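Porix Opens Personal Care Packing Program in Gorncombe

GORNCOMBE — Thursday, October 9, 2025 — Porix, the household supply service, today announced the opening of its personal care packing program at the Woltska building in Gorncombe. The program prepares sets of everyday bathroom goods for people moving into a new home, for guests in short-stay housing, and for residents returning home after a long absence.

Each set is packed by hand at a table and contains toothpaste, a toothbrush, soap, a comb, a washcloth and a small towel. Sets are made up to order. A household that has asked for a certain kind of toothpaste, or for soap without scent, receives what it asked for, and the choice is noted on a card placed at the top of the bag.

Porix expects to prepare 800 sets during the first season. The packing room has 11 tables, of which two are kept for goods that need a second check before they are packed. The remaining tables are used for sorting, counting and filling.

The program grew out of a trial held in July at the same address. During the trial, staff found that most delays came from the sorting stage. Tubes, jars and boxes arrived mixed together in large cartons, and a good part of each morning was spent separating them. Under the new arrangement, goods are sorted by type on the day they arrive and stored on open shelves along the wall nearest the loading door. Only what is needed for the day's orders is brought to the tables.

Toothpaste receives particular attention. Porix buys from several countries, and the printing on a tube may be in a language that the person receiving it does not read. Each imported tube is therefore packed with a plain English slip giving the type of product, the flavor and the directions for use. The slips are prepared before packing begins and are kept in a tray beside the goods they belong to. Tubes are looked over for splits, dents and loose caps before they are placed in a bag.

The tables were made for the room by Kocabaş, a furniture workshop that also supplied the shelving. Porix asked for a pale wood with a smooth surface, on which small items and spills would be easy to see. Table surfaces are cleared and wiped between orders, and no goods are left out overnight. Small marks in the wood are recorded at a weekly inspection and are sanded out when the room is closed for cleaning.

A Japanese toothpaste sold under the name ガードハロー, and the pale wood of a tabletop.
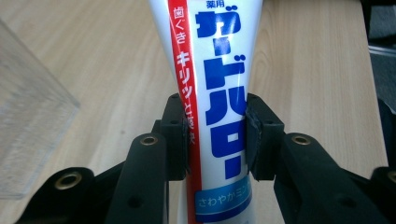
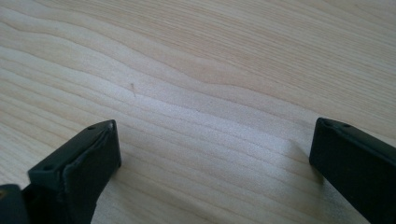
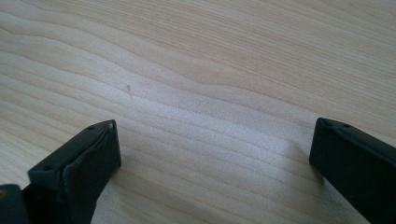 Umut Oral said that a bare table at the start of an order had made more difference than any of the printed instructions, and that the same rule had since been taken up at home. When everything for one bag is set out together, Oral added, a missing comb or a second bar of soap is noticed at once, and the bag does not have to be opened again. Oral also asked that the cards be printed in larger type, a change that Porix has agreed to make with the next order of stationery.

Packing follows a set order. Flat items go in first: the towel, folded in thirds, and the washcloth on top of it. Soap is placed to one side in its own wrapper. The toothbrush and the comb stand upright along the opposite side, and the toothpaste is added last, with the cap facing up and the English slip folded around the tube. The bag is then closed with a paper band and moved to the outgoing shelf. Bags for families are packed separately for each member and tied together, so that children's items are easy to find on the first evening in a new home.

Porix will accept new, unopened goods from residents and local shops. The following items are welcome at the Woltska building:

Toothpaste in tubes, any flavor, with the printed date still legible
Toothbrushes in sealed packs, for adults and children
Bar soap in its original wrapper
Combs and hairbrushes, new only
Washcloths and small towels, washed or new
Plain paper bags with a flat bottom

Razors, medicines, aerosol cans and perfume cannot be accepted. Opened products will be returned to the person who brought them. Donors are asked to keep liquids apart from towels and paper goods, and to write the contents on the outside of any closed carton.

Goods in damaged outer packaging are not turned away if the product itself is sound. They are taken to one of the two checking tables, where the contents are examined and, if suitable, moved to a clean carton. Products close to their printed date are used first and are kept on the lowest shelf, marked with a yellow label.

Housing offices and landlords may request sets by written order. An order should state the number of people in each household, the ages of any children, and any products to be avoided. Porix asks for 13 days' notice for large orders. Smaller orders are usually ready sooner, and an office that needs a single set at short notice may collect one from the front desk, where a few standard bags are kept ready.

Bags are collected from the side entrance of the Woltska building, next to the bicycle racks. Drivers should bring a copy of the order and check the number of bags against it before loading. Porix does not deliver to private addresses at this time — households are served through the office that placed the order.

The paper bands and cards used in the program can be recycled with household paper. The bags are strong enough to be used again, and clean ones may be returned with the next collection.

About Porix

Porix supplies household and personal care goods to housing offices, guest houses and private landlords in Gorncombe and the surrounding district. Its services include kitchen starter boxes, bed linen sets and the personal care sets described in this release. Order forms and the full list of accepted goods are available from the front desk of the Woltska building during opening hours.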